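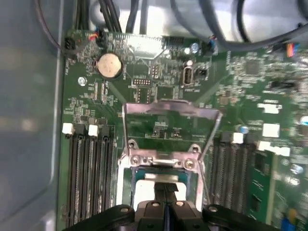

Faut-il savoir cuisiner pour participer ?
Il faut surtout avoir mangé : je cherche des gens qui ont des souvenirs de soupe, de bouillon ou de potée, et qui veulent bien me les raconter.

Je m'appelle Natalia Lozano et je prépare un livre sur l'histoire des soupes de pain, ces plats de fond de marmite qu'on retrouve dans presque toutes les campagnes d'Europe sous des noms différents. J'ai déjà 62 recettes dans mes carnets (certaines tiennent en deux lignes, avec « du sel, assez » pour seule mesure !), mais il me manque les voix, les disputes de famille sur l'ail, la tante qui ajoutait un œuf en cachette.

Je voudrais donc réunir une quinzaine de participants pour deux ateliers, en mai, dans la cuisine de Terari. On commence à 15 heures, on épluche, on discute, et on mange ce qu'on a fait. Rhun Griffiths sera aux fourneaux avec moi, et Eleri Rosser enregistrera les conversations, si vous êtes d'accord.

C'est gratuit, les ingrédients sont fournis, et je rembourse les trajets en train ou en bus. Je ne peux pas payer davantage, le budget est ce qu'il est. Signalez-moi vos allergies, surtout au gluten : avec du pain dans toutes les marmites, j'ai besoin de m'organiser.

Pour vous inscrire, envoyez-moi quelques lignes sur la soupe de votre enfance, même ratée, même détestée. Les vieux cahiers tachés sont les bienvenus, je les photographie sur place et vous repartez avec. Réponse avant la fin avril !

Natalia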